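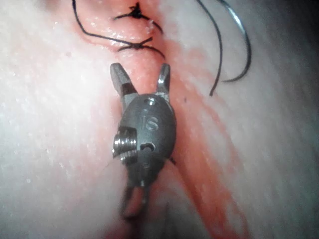
Grasper open over a half-stitched incision, two knots in.

How to budget for grasper wear in a robotic suturing lab

The arm gets all the attention at purchase time, but the tips are where your yearly money goes, and planning for them is easier than you'd think!

Step 1. Log every session for a month. We did ours in April on a plain Zelby sheet: instrument, trainee, stitches thrown.

Step 2. Set a retirement number. Marites Soriano, who runs our bench, pulls a grasper after 60 sessions or at the first sloppy jaw, whichever comes first.

Step 3. Price the spares. We put $3,000 a year toward graspers and another $2,000 for suture and tissue (thread goes fast with beginners, so be generous).

Step 4. Add 15 percent for drops and bent jaws. You'll use it.

Step 5. Ask for the cleaning and inspection schedule in writing before you sign. Our first quote from Plotton left it out, and the revised one was so much easier to plan around.

Go over the log again before you reorder.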